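My Grandmother's Quilt Recipe, Sort Of

By Sorcha Heffernan
1 July 2022
Last updated: 1 July 2022, evening
6 min read

So I have been making the same quilt for four years. Four! I started it when we still lived in the apartment over the bakery on Trilmont Street, and it has now moved house twice in a plastic tub, and I finally got the binding on last week.

If you've been reading for a while you'll remember the tub. It held all the shirts my grandmother kept back from the rag pile, plus two curtains, plus a tablecloth that had been to every family party until somebody dropped a beet salad on it. She never bought quilting fabric in her life. She thought the idea was hilarious (you pay for new cloth, and then you cut it up?) and her quilts were whatever people had stopped wearing.

She didn't use patterns either. What she had was a piece of cardboard from a cereal box, cut to the size of her hand with the fingers spread, and she traced around that until the edges went soft and then she cut another one. When I asked her to write the method down for me she wrote "squares, then more squares, then stop when it covers the feet." I have it on an index card over my sewing machine and it's still the best advice I own.

The trouble with old shirts is that they all wear differently. A work shirt that went through the wash every week for 20 years feels like tissue, and a church shirt from the same decade is still stiff as a board. Put them next to each other and the thin one gives up first. I found this out with my first quilt, which started ripping along the seams after one winter. Now I hold each piece up to the window, and if I can read the shape of the tree through it, I iron some light backing onto it before it goes in.
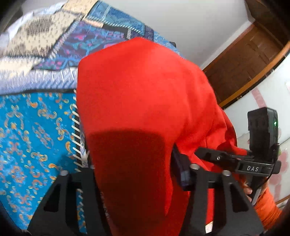

Then there's color, and I go back and forth on this. My friend Kjell Tveit, who has a very tidy house, told me I should lay everything out on the floor and take a black and white picture with my phone so I could see the lights and darks. I did it and yes, fine, it helped. It also showed me that I'd put every dark blue square in one corner like they were having a meeting. I moved six of them and left the rest. My grandmother's quilts always had a heavy corner and I've come to like it.

I did the hand quilting mostly in April, during that long stretch of rain. My needles are the short ones from Bakke, the little sewing shop by the bus station, and I go through thread like crazy. I did try quilting on the machine at first - the straight lines looked nice enough - but it made the whole thing feel like a placemat. I picked it all out again, which took me longer than the sewing had, and I watched two entire seasons of a baking show while I did it.

A few things people have asked me in the comments:

Horácio Torres wanted to know what batting I use. Cotton, the thin kind. I prewash mine, even though the package tells you not to. I like the crinkly look to come from me and not from a surprise in the dryer.

Somebody else asked what a quilt like this costs. The fabric was free, obviously, and I spent 41 dollars on batting and thread. If I paid myself for the hours it would be a terrifying number, so I don't add those up.

And yes, I wash them. Cold water, gentle, a tiny bit of soap, then flat over two chairs on the porch. My aunt thinks quilts should live in a cedar chest and come out for company. We've agreed to stop talking about it at dinner.

The next one is already started, in the sense that there's a bag. Irfan from next door gave me a pile of his dad's old pajamas, all stripes, and I've never done anything with stripes before. Do you line them up or let them go every which way? I cut a new cardboard template last night (granola box, feels disloyal) and I'm going to do one row each way and see which I hate less. If you've made a stripe quilt, please tell me how it went, and send pictures!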